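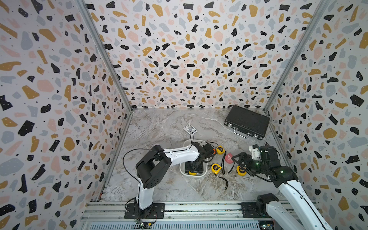 大理石調の床面に置いた白い長方形トレイ。三面の壁はテラゾー柄の壁紙

トップ 新着 内装材 収納 バックナンバー

内装材メモ 10月
テラゾー柄の壁紙と大理石調の床面を組み合わせるときの要点

柄物の壁紙と柄物の床材を同じ区画で使う場合、どちらか一方を無地にするのが一般的な処理とされる。今号では両方に柄を残す構成を取り上げる。壁はオフホワイト地にマットな黒、マスタード、淡いピンク、青みがかった淡いグレーの不定形チップを散らしたテラゾー柄、床はグレーと白の大理石調で、茶と濃いグレーの脈がうっすら入る。

1. 柄の縮尺
テラゾー柄は大小のチップが混在し、隙間を細かな黒い点が埋める。柄の密度は高い。床の脈は淡く、コントラストも低い。密度の高い柄と低い柄の組み合わせであれば、双方に柄があっても境界は読み取りやすい。床の脈が太い製品に替えると、チップの輪郭と競合する。縮尺の判断はカタログの縮小見本では行わず、原寸の見本を壁面に仮留めして確認すること。小区画では壁までの距離が短く、手前側のチップは見本帳の印象より大きく見える。

2. 地色の合わせ方
壁の地色はオフホワイト、床は白とグレーの混合である。白同士を厳密に揃える必要はない。壁側がわずかに黄みに寄っていても、マスタードとピンクのチップがあるため差は目立ちにくい。照明の色温度を変えると床の茶の脈の見え方が変わるため、見本の比較は実際に使う照明の下で行う。昼光の窓際で決めた組み合わせを、夜間に再度確認する手順を推奨する。

3. 見切りの処理
壁の取り合いには銀色のアルミ柱が立ち、奥の壁の下端、床と接する位置にも細い銀色の見切りが通る。柄物同士が直接接すると、カット面のわずかなずれが線の乱れとして現れる。無地の細い帯を挟めば、そのずれは帯の内側に収まる。見切り材を白や木目にする選択もあるが、床がグレー系の場合は金属色のほうが第三の色を増やさずに済む。

入隅での柄合わせは、柱が見える構成であれば省略できる。柱がない場合は左右どちらかの面を基準面とし、基準面の端で残ったチップの形に合わせて隣の面を送る。不定形チップの柄は横方向のずれに寛容だが、同じ大きさの黒いチップが入隅の両側に並ぶと繰り返しが目につく。貼る前に仮置きし、大きなチップの位置だけは見ておきたい。

4. 白いトレイの使い方
写真のトレイは無地の白で、長方形である。中には黒い長方形の物と巻尺が入り、巻尺は黄色い縁が底のほうにのぞいている。柄の多い背景で小物を扱うときは、受けになる面を無地にすると輪郭が拾いやすい。床の脈の上に直接置いた小物は、色がグレーや茶に近いほど見落としやすくなる。

トレイの選定では内寸を先に決める。外寸だけで選ぶと、縁の厚みと立ち上がりの傾斜により、収まるはずの物が底で斜めになる。巻尺のように厚みのある道具と平たい物を同じトレイに入れる場合は、重ねずに並べられる幅を確保する。重ねるのであれば、使用頻度の高いほうを上にする。

5. 必要量の計算
編集部の資料室Brirwoodで行った試し貼りでは、幅700mmの面を一区画とし、壁紙の切り出し長さを2000mmとした。上下の切りしろはこの長さに含めている。柄の送りが大きい製品では切りしろとは別に一リピート分を加算する。床側は幅広の面から張り始め、半端を奥の見切り側に回した。見本と端材の購入費は合計で約3695円、接着剤と工具は手持ちを使用した。

6. 手入れ
マットな印刷面は水拭きを繰り返すと光沢のむらが出る場合がある。乾いた布で埃を落とし、汚れが残る箇所のみ固く絞った布を当てる。研磨剤入りの洗剤は使わない。床は見切り材との境目に細かい埃がたまるため、細いノズルで吸ってから拭く。アルミの溝も同様で、先に拭くと埃が溝の奥に押し込まれる。

貼り替え用の端材は品番とロットを控え、巻いた状態で立てて保管する。同一品番でもロットが違えば地色に差が出ることがあり、部分補修の際に問題になる。小区画であれば、補修より一面単位の貼り替えのほうが作業時間は短い。

次号では、Kangateの倉庫で使っている浅型トレイの仕切り方法を扱う。見本請求の受付品番はFlillside便覧の壁装材の項に記載した。Usuga地区の読者向けの見本貸し出しは今月も継続している。

閲覧 3856 コメント 0

お問い合わせ | 配信停止 | © Flillside 編集室 | ページの先頭へ戻る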